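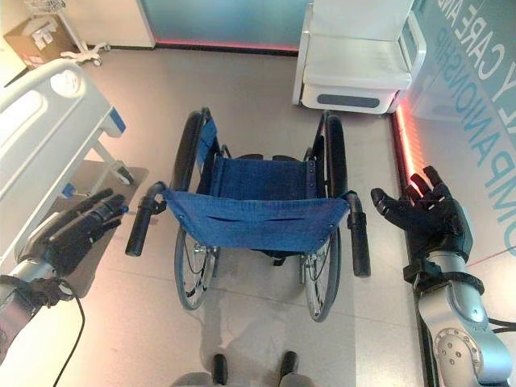

Wulan Ong has been lending out wheelchairs for seven years and she still checks every one herself. Back first, she says. Always the back.

"People look at the wheels. Big shiny wheels, they think that's the chair. I look at the canvas. If the canvas is gone your back is gone by teatime."

We meet at the Minja loan store, a long room behind a chemist's, kettle on, phone going every few minutes. She talks with a spanner in her hand. The store has 162 chairs on its books, most of them out. Folding ones mainly, the sort with the fabric seat and the push handles, because they go in the boot of a car and because people know what they are.

So what goes wrong with them?

"Sagging. That's number one." She pulls at the backrest of one waiting for repair, an old Wedum with a green seat. "It stretches, it's cloth, of course it does. A bit of give is fine, comfortable even. Then you get somebody tall who leans back hard all day and it goes like a hammock." Small tears she keeps an eye on. Anything near the rivets and the chair stays in. "If it pulls there it pulls all the way down. I've seen it go with a man sat in it. He was fine. Cross, but fine."

Tyres next, then brakes. She does the brakes on a slope outside, loaded with sandbags. Her collegue Tumaini Lukumay does the frames, and he comes through halfway with a mug and no intention of sitting down.

"Grips," he says. "Ask her about the grips."

The grips are a sore point. Rubber ones get loose in the heat, start to turn, and then one day one comes off in your hand halfway down a kerb. Lukumay pulls each grip hard before a chair goes out. If it moves at all it is glued again and left overnight. "Hairspray is what people tell you to use. Please don't use hairspray."

He's blunter than she is about how people push, too. Too fast, mostly. Leaning on the handles. Talking to somebody beside them and not to the person in the chair. "Tell them before you move. Every time. 'Ready? Off we go.' It's not hard."

Ong nods at this. New borrowers get 5 minutes with her before they leave, whether they want it or not. Brakes on, footrests up, then get in. Brakes on, footrests up, then get out. Folding it comes last: footrests up, cushion off, lift the seat from the middle, front and back. "Fingers out the way. They all put their fingers down the side."

The loan is four weeks, longer if you ring. Plenty don't ring. In April she spent most of an afternoon chasing one chair that had gone to a wedding and then on to a different family altogether, who liked it and were looking after it very well. She let them keep it until the end of the month.

Would she buy newer ones, given the money? There is a lighter model from Stisten she's had her eye on. She shrugs. "Lighter is nice for whoever's lifting. But I can get parts for these. I can sew a back on in a morning, if the phone stops."

It doesn't stop. Somebody wants a chair for their mum, by tonight if posible, and can it be a narrow one, the hall is tight. Ong is already reaching for the tape measure.

"How wide's your door, love? No – the door, not the hall."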